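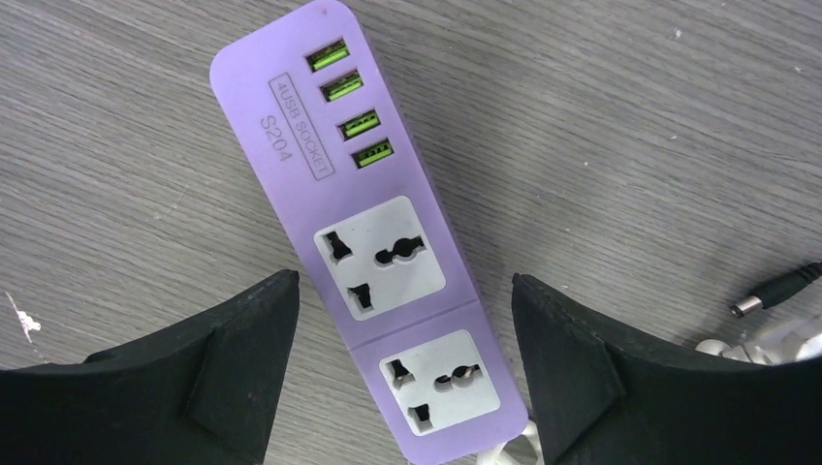

How many times do you have to show a robot something before it can do it by itself? More times than you want to, and the number depends a lot more on how you show it than on how smart the software is.

I've been at this since February, evenings mostly, and I promised a few of you in the comments that I'd write up what I've learned about teaching by hand versus teaching by remote. So this is that post. It's long, get a coffee.

Quick recap if you're new. I have a small arm bolted to the end of a table in what used to be my dining room. It has a two-finger gripper and a little camera down by the wrist, and I run it with a teaching program called Grusine that records what the camera sees along with where all the joints are. Then you feed it a pile of those recordings and it tries to work out what you were up to. The job I picked for this round is desk stuff. Power strips, cords, plugs. I wanted something that wasn't blocks! Everybody does blocks. I did blocks all last winter and I never want to see a red cube again.

There are two ways I can show it the job. The first is I grab the arm and drag it through the motion (the motors go slack when you hold down a button). The second is I sit in a chair with a controller arm, a smaller copy of the big one, and whatever I do with the small one the big one does too. The kit I use for that is the Zillska leader set, bought secondhand, missing two screws and with somebody's initials scratched in the base.

Dragging by hand feels so natural the first time. You put your hand on the arm and you just take it where it needs to go, like helping a kid hold a pencil. I got my first usable recording in one evening that way. And then I watched the camera footage back and my own wrist was in half of it. My sleeve. My thumb. The program was learning that right before you close the gripper, a big pink thing shows up on the left, and of course when I let it run by itself there was no big pink thing, and it just sort of hung there over the table waiting for me. I laughed for a good minute and then I threw out the whole batch.

You can get around that. Some folks drag the arm through once with the camera off, save the joint positions, and then play it back with nobody touching anything and record that instead. It works okay for things that stay put. For a cord it's miserable, and you can probably guess how that goes – the cord is never in the same place the second time, so the playback closes on empty table and you get to delete that one too.

So, the controller. The first week with it I was terrible. I kept bumping the table. I had no sense of how far down I was, and there's no feel coming back through the handle on mine, so the first sign that I'd gone too low was a nasty little scraping noise. A power strip is a pretty good thing to learn on, it's got a nice long body and it lies flat, but you have to come at it square. The one I'm using is a pale purple thing with four USB ports (bright green inside, very cheerful) and two of those universal sockets that take several shapes of plug. It lies at a slant between the fingers when I start a run, and the whole trick is turning the wrist to match that slant before you go down. If you go down first and turn after, one finger rides up on the plastic and you shove the strip across the table instead of picking it up.

I did it wrong for days. I'd go down, then turn, then fuss. And the robot learned to fuss! It would drop, wiggle left, wiggle right, back up an inch, and go again, exactly like me. It's a strange thing to see your own bad habits coming out of a machine. My advice, if you take one thing from this whole ramble, is to practice without recording until you're bored. Then hit record. The first 80 recordings I made with the controller all went in the trash and I should have called them practice from the start.

What helped most was slowing down at the top. I come in over the strip, stop, turn the wrist, stop again, and then go down in one move. The little stops look silly on playback but the learning part seems to love them. Somebody on the Rutherford board (that's the hobby forum I hang around on, and most of what I know I stole from there) told me to talk out loud while I do it. "Over. Turn. Down. Close." I felt like an idiot and it fixed my timing in one evening.

The second thing was leaving the mess alone. My instinct was to clear everything off before each run, wipe the table, tuck the cords away, get it all neat. Don't. I had a tidy batch that trained beautifully and then fell apart as soon as there was a cable nearby. Now I leave loose stuff on the table on purpose. There's a black cable with a barrel plug on the end that hangs around most of the time, and a bundle of white cable, and I don't brush the dust off anything. I move the clutter a bit between runs and I don't think hard about where it goes. My house is good at clutter, so this part came easy.

Third, and this one I resisted, is looking through the wrist camera while you drive. I'd been looking over at the real table, like a normal person. But the program can't look over at the real table. All it gets is that narrow view down between the fingers, and a bunch of my recordings had me making choices based on stuff it could never have seen. I'd swerve around a cable that was way outside its view, and from where it sits that swerve came out of nowhere. So now I have the feed up on a cheap monitor and I try to only use that. It's harder. I missed a lot at first. The runs are better, though, and I can tell a good one from a bad one much sooner.

Numbers, because somebody always asks. I have 930 recordings kept so far, all from the controller, all of the same pick and move job with the strip starting at different slants. After that I ran it by itself for a set of 80 tries and it missed 17 of them. For comparison, the batch before I started using the monitor was bad enough that I quit partway through and went to bed. Most of the misses now are when the strip starts almost sideways to the arm. I think I just didn't show it enough of those, they're awkward for my wrist and I'd been avoiding them without noticing. That's this weekend's job.

Is dragging by hand useless then? No, I still use it, for the boring parts. Setting the home position, teaching it where the drop-off tray is, anything where the camera doesn't matter. It's quick and you don't have to warm up. I also let visitors do it, it's the part people enjoy. My neighbor's kid dragged it around for an hour and I got nothing useful from it and it was a great hour.

A couple of small things before I go. Tape your controller down, mine crept across the desk an inch a night and I kept blaming the software. Keep the runs short – I save after each pick now, so one sneeze doesn't cost me ten minutes. And take breaks. My recordings after nine at night are so much worse that I've started sorting by time and just dumping the late ones without looking.

Next up I want to try the cords themselves, picking up just the plug end and leaving the rest. The folks at Dadine, the little parts shop I order from, have some softer finger pads in stock and I've got a pair on the way, so I'll probably redo a small set with those first and see if it throws everything off. If you've taught one of these to handle a plug, tell me how you came at it, from the top or from the side. I've been going from the top and I keep pinching the cord.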